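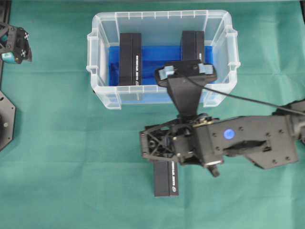

Gripper comparison, cell 2 - pre-run safety check with comments
Checked by Elfriede Wallner, October 25, 2025. The check covers the arm with the Schnyder fingers before the Panik set goes on. Go through it again after every finger change. Cables come first, and the one to watch is the thin black cable at the gripper, which runs over the right wall of the clear box and back across the arm. Leave enough slack for full wrist rotation, but not so much that it can catch on the box rim.

1. Emergency stop, both sides of the table: OK. Pressed and reset with the arms in the home position.

2. Finger pads: OK. No tears, no lifting at the ends. Wipe before each block of 36 picks.

3. Wrist screws: OK after tightening. One was a quarter turn loose - marked with paint pen, check again Monday.

4. Work cloth: FAIR. Smooth it out before starting. A fold under a part changes the pick height, and the Bretitz controller doesn't correct for that.

5. Speed limit: OK. Set to 240 mm/s for box picks. Do not raise it for the Panik set until the first 36 are done.

6. Shelf picks: OPEN. Clear shelves are hard to judge by eye, so jog in slowly the first time and keep a hand on the stop. 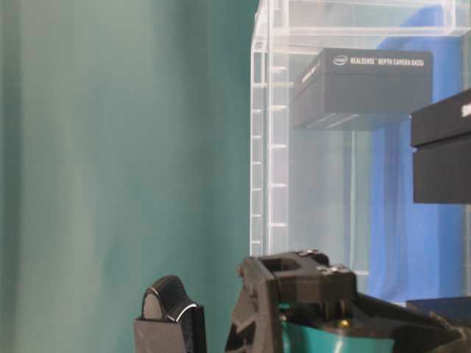
Approach from below the shelf level is allowed only with the collision limit on. Last round it was left off after a restart.

7. Pinch points: OK. Hands out of the gripper body unless power is off at the wall. The pendant switch is not enough.

8. Log: OK. Counter read 459 cycles at the start of the check. Write down the number again when the fingers come off.

Item 6 stays open until Gunilitz sends the new limit file. Next full inspection in December.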